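Jerkosbridge Public Library
The Jerkosbridge Public Library will observe revised opening hours at both of its branches beginning in April. This thread sets out the changes and answers the questions received most often at the service desk.

Jerkosbridge Public Library
The Main Branch will open at 8 a.m. and close at 6 p.m. The Gollaseck Branch will keep its present hours, with the exception of the children's room, which will close at 5 p.m.

Jerkosbridge Public Library
The loan period for new fiction will be extended to 17 days. Items already on loan will keep the due date printed on the receipt. Patrons may renew a title online, by telephone or at either desk, provided no other patron has placed a hold on it.

Jerkosbridge Public Library
Overdue notices will be sent by email only. Patrons who do not use email should ask at the desk to be placed on the telephone list. Requests made last year remain valid and do not need to be repeated.

Jerkosbridge Public Library
The spring reading series at the Main Branch will be devoted to writing about food and the household. Akua Owusu, Head of Adult Services, has prepared the reading list. Printed copies are available at both branches.
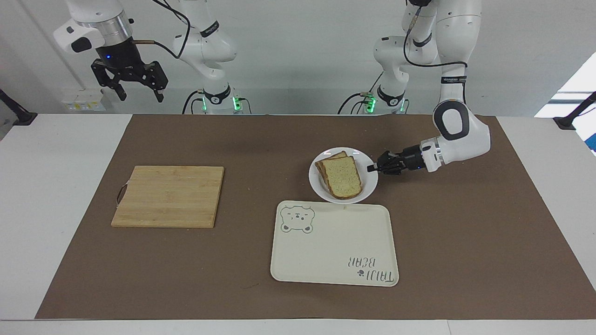
Two slices of bread on a plate, beside a cutting board and a tray.

Jerkosbridge Public Library
The first session will consider bread in memoir and short fiction. Dede Tetteh will lead the discussion. Registration is free of charge and is required, as seating in the Dankwa Room is limited. A second session, on kitchen gardens, will be announced separately.

Jerkosbridge Public Library
The local history collection will be closed to visitors while the shelving is replaced. Staff will continue to retrieve maps, directories and bound newspapers on request. Please allow two working days. Microfilm is not affected.

Jerkosbridge Public Library
The book drop on the Basov Street side of the Main Branch is again in service. Large-format books, audio sets and items borrowed from other library systems should be returned at the desk.

Jerkosbridge Public Library
Questions about the new hours may be addressed to Adwoa Addo, Patron Services, at the Main Branch. Questions about interlibrary loans should go to Anas Rizk at Gollaseck.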